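March, Ellport flat, back bedroom — folding on the bed

Started after lunch, finished a bit before 4 pm. Only the bed was used today. The trestle table is still at Dotside with the samples, so everything that would normally get folded there got folded on the mattress.

Purpose was to settle the order for the clothes handling part of the Guvton guide, which Jocelyn Gatchalian wants in draft by the end of the month. She has the section on shirts already. Mine is jeans, dark tops and anything with a print on it.

Setup: fitted sheet on, nothing else under the clothes. Duvet and cushions go up by the headboard. I tried it first with the duvet spread out as a base and gave up. Denim sinks into it and the legs won't line up. On a plain sheet pulled tight you can slide the fabric to square it, and dark lint shows up against the white so it can be picked off as you go.

Jeans. Method as it stands now:

- Zip up, button done, pockets pushed flat from the inside.
- One leg over the other, back pockets outward.
- Hem lined up by hand before anything else is folded. If the hem is off, the whole thing is off.
- Fold up from the hem in thirds, finish at the waistband.

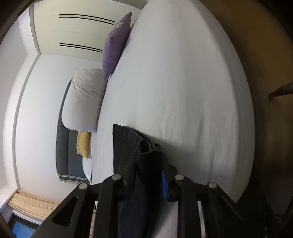
The middle fold is the one that goes wrong. Heavy denim wants to stand up in a ridge there, and if you press on the ridge it shifts the layer under it. What worked better was lifting the fold a little, letting it hang for a second, and setting it down again. Slower, but it only needs doing once. I would put that in the guide as its own step. Jocelyn's draft has it as a note at the end and people will miss it.

Thirds make a packet that fits the Yeoman drawers with the front edge showing. Quarters are too thick and the drawer catches. The drawer is 40 cm deep inside, measured with the steel rule, so that can go in the table without a question mark.

Labels: leave them alone. I had been tucking them under and it makes a lump at the waistband. Cross that out of the old sheet if you still have it.

Dark tops. Same bed, same sheet. These are harder in one way, the fabric is light and moves every time you touch it. Spread the whole thing out first, smooth from the middle toward the sides, then sleeves in. Don't try to fold and smooth together. I did five in a row both ways and the spread-first ones came out flatter each time, even counting the one I rushed.

Seams are worth using as guides. On a plain black top it is hard to see where the middle is, and the side seam is easier to find with a finger than by eye. The room light is not great for black fabric. Opening the curtain further helped a little. 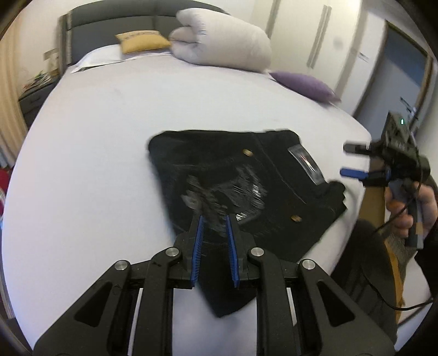 Should a printed top be folded with the print inside or outside? Outside, with the fold lines kept to either side of it where the garment is wide enough. A print folded on itself can stick if the drawer gets warm, and a crease through the middle of it is hard to get out later. For very large prints, roll the top loosely from the bottom and skip the folds.

Left to do:

- Try the jeans method on something stiffer. All of today's denim was well worn.
- Ask Jocelyn if the guide covers hanging at all, or drawers only.
- Re-tension the sheet between batches. By the end the folding was dragging creases into it, and those make it harder to square a hem.
- Bring 2 spare drawer dividers over from Dotside.

Per-item times are on the loose page clipped inside the back cover. Jeans came out at about 100 seconds each once I stopped redoing the middle fold. The tops varied too much to give one number yet.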